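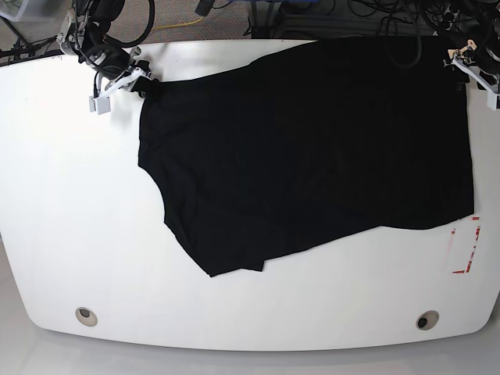 Both arms on the black cloth, white tabletop.

Gesdale two-arm folding kit: worth it for dark fabric?

Posted in Kits and Benches, July 23, 2020

I run a small linen rental shop and we are looking at the two-arm folding kit from Gesdale. The price we were quoted is $3148 for the arms, the grippers, the controller and the base software. The table is not included. A dealer in Lavton let me try one for an afternoon and the photo is from that bench.

Most of what we rent is black: napkins, table covers, chair sashes. White and colored items are a small part of the work. My worry is the vision side. The cloth in the photo is plain matte black and even standing next to it I had trouble seeing the folds. On the screen it was close to one flat shape. The dealer said the software only needs the outline and the corners, but he also wanted to sell me the Imonitz lighting add-on for another $357, so I don't know which it is.

What I would like to know from people who own one:

Does it find corners on black cloth without the add-on?
Do the stock grippers hold a thin hem?
Is a white table good enough or do I need something else under it?

We would be doing napkins first and the bigger covers later if it works out.

linenroom_2

Yes to the first one, with limits. I have had the kit since April and about half of my pieces are black or navy. The base software works from the edge of the cloth against the table. If the cloth is dark and the table is light, it gets the outline very well, better than it does with white cloth on a white table, where it is close to useless for me.

What it can't do is tell you what is going on inside the outline. If a corner is tucked under, a black cloth just looks like a different shape, and the software will pick the wrong point as the corner. Look at the bottom of the cloth in your photo. There is a small squared flap sticking out below the hem next to the lowest tip. Mine would probably try to grab one or the other and I would not bet on which. With a lighter fabric you get some shading to go by.

My numbers from one run of 90 black napkins: 27 needed a hand to straighten them before the arms could go on. The rest went through. I did not have the lighting add-on for that run. I bought it later and it helped with satin. On matte cotton I saw no real difference, so for your work I would hold off.

Stock grippers are fine on a thin hem if they come in flat. They slip on a thick rolled hem. Okeke sells softer finger pads that fit and those fixed most of it for me.

Two other things before you order. Mount the arms so both grippers can reach the far corners of your largest piece. I set mine for napkins and had to move everything when I started on the covers. And plan where the cables go. In your photo there is a dark cable looping down over the upper right part of the cloth. On black fabric you hardly notice it, and the software may not either. Tie everything up and back.

benchfold

White table is good. Matte, not glossy. Clean any marks off it first. The red marks at the lower right on that one would bother me if a corner landed on them, but I use older software and maybe the new one ignores that.

Can't help on the grippers, I replaced mine right away.

tcrane_shop

I looked at the same kit and went with a used single-arm setup. It is slower but it does napkins. For bigger covers one arm is not enough, you end up holding the other side yourself.

Ask Gesdale if they will run your own cloth before you pay. They did it for me. I mailed a few pieces and they sent back a video and a list of which ones failed. It took longer than they said, but the list was useful. Send the worst ones you have, the old washed ones with wavy hems.

Also ask what the software costs after the first year. It was not on my quote and I had to ask twice.

pressroom_dee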